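Flamine snack tray and plates, three months in

I bought the Flamine tray after my old one (a flowery metal thing with a dent in it) finally went to the thrift store, and I have used it nearly every day since. It came from Usteteo as a bundle with plastic plates, 26 dollars for the lot, and the listing had 3,315 ratings when I ordered. I don't usually trust those, but this time I'm with the crowd!

The tray first. It's a see-through green, a bit like an old soda bottle, and it picks up the color of whatever table you put it on. On our beige one it looks soft and summery, and on the dark kitchen counter it goes almost bottle green. There's a rounded cutout for a handle in the edge, big enough that my fingers go through without scraping, even in winter gloves when I'm taking something out to the porch. The logo is pressed into the plastic down near the edge and so faint that I didn't spot it for a week. I like that a lot.

It's light, too. I can carry tea and toast up the stairs with one hand under it and the other on the rail. The surface is slippery when it gets wet, so a full glass will slide if you tip it - I put a folded napkin under anything tall and that takes care of it.

The plates are shallow with a raised rim, and that little rim does more than you'd think. Grapes stay put. So do peas, mostly. They're the right size for a sandwich or a slice of cake, too small for a real dinner. We've split them up by color in our house and there are arguments over the yellow one. A bowl of soup is obviously out, and I wouldn't serve anything saucy on them either.

Washing up is easy. I do everything by hand with a soft sponge, and so far there are two hairline scratches on the tray, both my fault (a bread knife, don't ask). Tomato sauce left a shadow on the pink plate that came off after a night in baking soda and water.

My one real gripe is storage. The plates stack neatly but the tray won't go in my cupboard lying down, so it lives on its side next to the toaster. Measure before you buy! Usteteo gives you 90 days to send it back, and I let mine run out without a second thought.
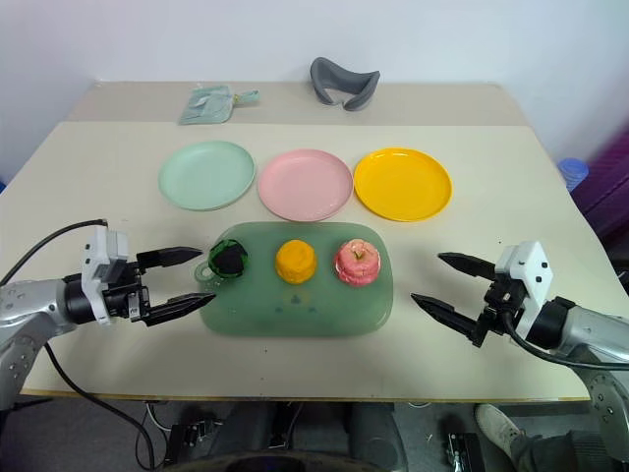 Issue 26 | Page 90

Fruit and little round cakes look wonderful on the green, and three things in a row leave plenty of room to get hold of them. I'm ordering a second tray for the porch in June.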